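Gathering your first set of demonstrations: fitting parts into a desktop computer

Last month I promised I'd write up how we go about recording examples for a robot arm that has to learn a fiddly bench job, and several of you have been kind enough to chase me for it, so I've finally sat down with a big mug of tea. I'm using our PC assembly task, which we call Widlow (Edeltraud Wegener named it, and I've never had a straight answer as to why).

You will need an arm you can guide by hand or with a controller, a fixed camera, an old desktop tower you don't mind scratching, and rather more patience than you think.

Step 1. Settle on the starting state

Before you record a single thing, decide what "ready to begin" means and write it down. For us it's the tower on its side with the side panel off, the memory slots empty and the processor socket open. Every recording begins from there. I know it sounds fussy, but our first batch of 37 had the socket lever up in some and down in others, and Carola Bauerfeind and I spent a whole miserable afternoon in April sorting one lot from the other.
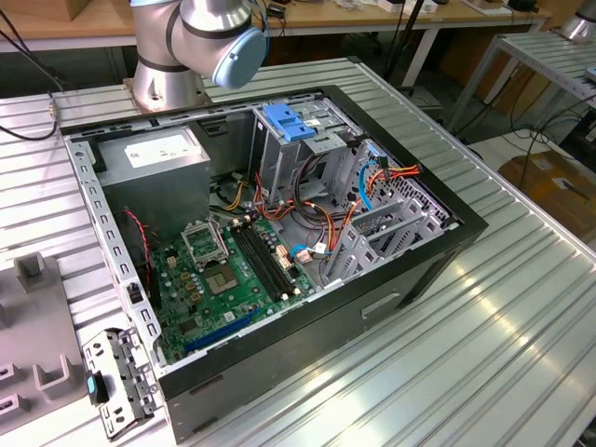
Do tidy the cables a little, but please don't tidy them too much! We used to tie everything back beautifully, and the arm we trained on those recordings went to pieces the moment a wire strayed near the board. Now we give the power leads a gentle shuffle between takes and leave them wherever they fall.

Step 2. Practise without recording

Run the whole job through until your hands stop thinking about it. Hesitation gets learned along with everything else, and a model that has watched you dither over a memory slot will dither over it too.

Step 3. Record in short sittings

We aim for 200 good takes per task, split between 2 people so the model doesn't pick up just one person's habits. Stop after an hour or so, have a biscuit, and come back to it.

Step 4. Label as you go

Our recording program, Perine, lets you mark each take as good, poor or failed as soon as it ends. Do it then, while you still remember. Keep the failed ones in a separate folder, as a fumble followed by a decent recovery can be very useful later on.

Step 5. Train early

Don't wait for the full set. Try a small training run after the first three sittings and watch where the arm goes wrong, then record more of that part.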